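Plernia Wrist Recording Kit

Fits parallel grippers with a stroke of up to 80 mm
Supplied by Distineo

The Plernia kit records demonstrations for training manipulation policies on small, fiddly work. It bolts between the arm flange and the gripper and logs video, joint positions and finger opening on one clock. You drive the arm with the leader handle, do the task, and press the pedal when the episode is over.

Most of our customers use it for disassembly and repair work: seating cards, opening latches, pulling cables, picking out screws. These jobs go badly with an overhead camera alone, as the hand hides the part just when it matters. With the camera at the wrist, the fingertips and the thing they are reaching for stay in the same view.
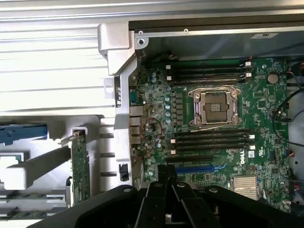 Tight enclosures need some care in setup. Keep the lamp low, as bare metal panels throw back a lot of light and the exposure will follow them. Slim fingers are worth the extra cost if you work between slots and connectors. We also suggest starting each episode from a slightly different pose – a policy trained from one fixed start tends to fail when the case has been moved.

What's in the box

Wrist camera and mounting plate
2 pairs of slim fingers, black
Leader handle with cable
Foot pedal
Sync box with 4 inputs
Printed calibration board

Software

Episodes are saved by Elen, our recording program. It shows the wrist view live, lets you mark an episode as good, bad or unsure, and takes a short text label for the task. Bad episodes are kept in a separate folder and can be brought back later. Export to Sung format is included – other formats are on request.

Before you order

Check the bolt pattern of your flange against the drawing. The plate comes in 2 versions and they can't be swapped. The kit doesn't include an arm, a gripper body or a recording computer.

Kits ordered by Wednesday noon ship the same week. For questions about fit, or to borrow a demo kit, write to Fiifi Zakaria in sales and include the make of your arm and gripper.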